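Workshop Tips: Planning the Purchase of a Hand-Held Gripper

Filed under: bench equipment, budgeting. Last revised 8th July.

Most small shops price the gripper first and everything else afterwards. The order below works better. Write down the objects you need to pick up, then the surface they will lie on, and only then open a catalog. Household items make good test pieces because they are cheap and awkward to hold. 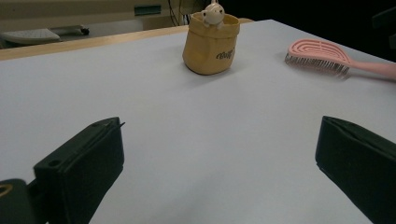
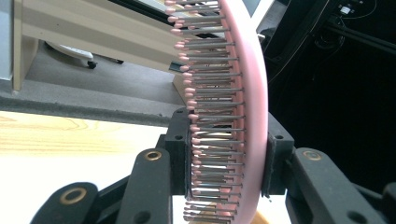 Pink hairbrush, on the table and between the jaws.

1. Start with the widest object
Measure each test piece across every face you might grip, including the bad ones. A brush gripped across back and bristles needs a wider opening than the same brush gripped by the handle. Add 14 mm to the largest figure for approach clearance. If the supplier quotes only one jaw opening, ask whether it was measured with pads fitted. Rønning lists both values. Grerus lists the bare one, and the pads take up part of it.

2. Budget for pads separately
Pads are consumables. Treat them like sandpaper. Buy one spare set per tool at the time of the first order, as freight on a single set later often costs more than the set. Textured pads hold smooth plastic well and collect lint. Wipe them with a damp cloth at the end of the day and let them dry before storage.

3. Look at the joints
Bushings wear before link arms do. Ask for the bushing size and check that it is a stock item at an ordinary bearing supplier. If it is a special, add the price of a full linkage kit to your five-year figure. Yolanda Dvorak keeps the purchasing sheet for our shop and has a column for this. It is the column that ruled out the Vunar unit – the tool itself was the lowest quote we had.

4. The table
A matte, light-colored top is easier to work over than a glossy one. Glare costs time. Put a level on it before you order anything that will be bolted down. Replacement tops are cheap compared with the hours spent chasing an uneven one.

5. Cables
Measure the run along the wall and down the table leg, not the straight line. Add 30 percent. Strain relief at both ends, every time. Keep one spare of each connector in a labeled bag taped to the underside of the bench.

6. Test pieces
Set aside a small sum for them and do not borrow them from the kitchen. Suggested starting set:
– something stiff with a flexible side (a hairbrush)
– something soft that slumps (a fabric basket)
– something small and rounded (a figurine)
– something thin and flat (a jar lid)
Buy two of anything that may be discontinued. A replacement from a different maker makes your earlier notes useless.

7. Ask for a loan period
Humar gave us 28 days on a demo unit in April, return freight included. Chathurika Gazi wrote the test sheet for it, one line per object: opening used, pad type, held or dropped. One page was enough to make the decision. Get the loan terms in writing, in particular who pays for worn pads.

8. A ceiling figure
Our limit for a first hand-held tool, pads, cables and test pieces together, was $2000. The tool should take no more than two thirds of whatever limit you set. Quotes that use up the whole amount leave nothing for the second set of pads, and you will need it before the next budget year.

Quotes expire. Note the date on each one in the sheet next to the price.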